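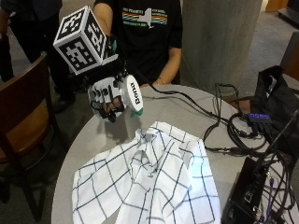 Gifty did not believe in the cloth.

"It's a dish towel," she said.

"It was my grandmother's," said Radoslava. "She folded it every night and in the morning it told her things."

"What things?"

"Weather. Who was coming. Once, a death in Bakville."

Gifty had been to Bakville. It had 363 people in it, most of them old, and predicting a death there seemed like safe work. She kept this to herself and looked at the cloth lying on the round gray table, white with thin navy lines that made big squares. It needed ironing.

"So you fold it," she said.

"You fold it. I'm family, it gets bored with me."

Gifty folded it in half and then in half again. The lines didn't meet. She opened it and tried going the other way, smoothing from the middle, and they still didn't meet – one side must have shrunk in the wash, some year or other. Radoslava leaned in until her hair was almost on the table.

"Someone is coming from the east," she said.

"Ewurabena's coming at four. She lives east. You invited her."

"I didn't tell the cloth that."

"You told me, and I'm the one folding."

Radoslava thought this over. She had once paid 30 dollars for a bag of salt from Skallura that was supposed to keep out bad luck, and the same week her car got towed. The salt, she said, had been meant for the house.

"Do it again," she said. "Ask it about the job."

Gifty didn't ask it anything. She brought the corners together and pressed down with her palm, and this time the navy lines ran straight across from one layer to the next. She lifted her hand. She hadn't done it any differently, as far as she could tell.

"Well?" said Radoslava.

"Well what? It's folded."

"And the job?"

Gifty checked the clock. It was ten to four. She shook the cloth out flat again and started over, a little slower, from the same corner as before.

Filed under: Short Fiction, Family
Last updated: October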